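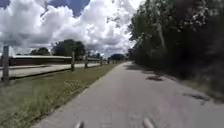
Fig. 1. A straight paved path, suitable for the calibration ride.

Section 2: Fitting and Calibrating Your Zodari Kerkeck

Revised June 19, 2026. Applies to the wired and wireless versions of the Kerkeck bike computer.

By now you should have charged the display and dismissed the welcome message, which comes back once if you dismiss it too quickly. Next you'll attach the parts to the bicycle and tell the computer how big your wheel is. Until you do, it will report a speed anyway. It is a confident device.

Before you start

You will need the display, the Mondmont handlebar mount, the wheel sensor, the spoke magnet, the rubber strips and the zip ties. You will also need a tape measure, a piece of chalk and a small screwdriver of the kind that came free with something else. Pump both tires to the pressure you normally ride at. If you don't know what that is, the range is printed on the side of the tire in letters the same color as the tire.

Caution: Do all fitting with the bicycle standing still. This includes the part where you only want to nudge the magnet a little.

Fitting the mount

1. Wrap a rubber strip around the handlebar next to the stem. The thin strip suits most bars. The thick one is for narrow bars and for people who have lost the thin one.

2. Place the Mondmont mount over the strip and close the clamp. Tighten the screw until the mount no longer turns when you push it with a thumb, then stop. The clamp is plastic and has a clear opinion about the next half turn.

3. Slide the display in from the front until it clicks. If it goes in but does not click, it is in backward.

Note: On the wired version, wind the spare cable around the brake cable on its way down the fork. Turn the handlebars fully left and fully right before you tie anything. Leave enough slack for both.

Fitting the sensor and magnet

4. Hold the sensor against the inside of the fork leg with the arrow facing the spokes. Fasten it loosely with two zip ties.

5. Clip the magnet onto a spoke on the same side. Slide it up or down until it passes directly in front of the arrow.

6. Close the gap. The magnet should pass near the sensor without touching it. A ticking noise means they are touching. A speed of zero means they are too far apart, or that you have forgotten to spin the wheel.

7. Lift the front of the bicycle and spin the wheel by hand. The wheel symbol on the display should blink. When it does, pull the zip ties tight and trim the ends. Untrimmed ends will find your shin.

Caution: Keep fingers, sleeves and the dangling ends of zip ties out of the spokes during step 7.

Choosing a wheel size

8. Hold down MODE until SIZE appears. Press SET to step through the list. If your tire says 29 on the side, choose 29. The list only goes forward, so if you pass yours you'll be going around again.

9. Hold MODE to save. The display shows a check mark. If it shows a small house, you have opened the trip menu. Press SET and repeat step 8.

For most riders the list is close enough. If you share distances with a friend whose computer always reads farther than yours, and this has begun to affect the friendship, carry on with the roll-out measurement.

The roll-out measurement

Pick a straight stretch of pavement where you can walk the bicycle without holding anyone up. Any paved surface will do so long as the tire rolls cleanly over it. Loose gravel lets the tire slip and pushes the reading off, and it rubs out chalk. 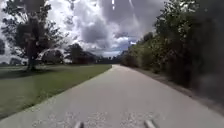
Fig. 2. Stay on the pavement and away from the dirt and gravel at the right.

10. Turn the front wheel until the valve is at the very bottom. Chalk the ground beside it.

11. Walk the bicycle forward in a straight line until the valve is at the bottom again. Chalk the ground there as well. Lean some weight on the handlebars as you go, which squashes the tire a little, as your full weight does when you ride. You may feel silly. The measurement will be better for it.

12. Measure between the marks in millimeters. Hold MODE until SIZE appears, then press both buttons together to open CUSTOM. Enter the digits one at a time from the left. SET changes a digit and MODE moves to the next one.

13. Leave the buttons alone while the display saves. This takes roughly 19 seconds, which feels longer when you are crouched over a front wheel in public. Pressing anything during this time cancels the save, and the display will not mention it.

Note: Measure again whenever you change to a different tire. A new tire of the same size from another maker can still differ slightly.

The calibration ride

The ride checks your number against a known distance. Use a path with marked distance posts, or a stretch you have measured on a map. A straight route is easiest, as curves invite you to cut the corner and then blame the computer.

14. Roll up to your starting point and stop with the front wheel level with it. Hold SET until TRIP reads zero.

15. Ride at an easy, steady pace, keeping the same line along the path. Give way to walkers and dogs. Weaving around them adds distance, though far less than people claim afterward. 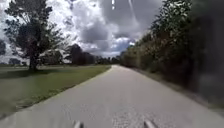 16. Stop with the front wheel level with your end point and read TRIP. If it matches your known distance, you are done. If it reads high, lower the custom number a little. If it reads low, raise it. Repeat from step 14.

Caution: Look at the display after you have stopped. It will keep the number for you.

If something seems wrong

The display is blank. Press any button. It sleeps to save power and does not wake for shaking or remarks.

Speed jumps around. Check that the magnet has not slid along the spoke. On the wireless version, also replace the sensor battery. Cold mornings in April are a popular time for this fault.

Speed is correct but distance is absurd. The unit is set to kilometers and you are thinking in miles, or the reverse. See UNITS in the next section.

The mount has cracked. See step 2, second sentence onward. Replacement clamps are sold by Owusu, who handle all spare parts for the Kerkeck. Order by the part number molded into the underside of the old clamp, so keep the pieces until you have written it down.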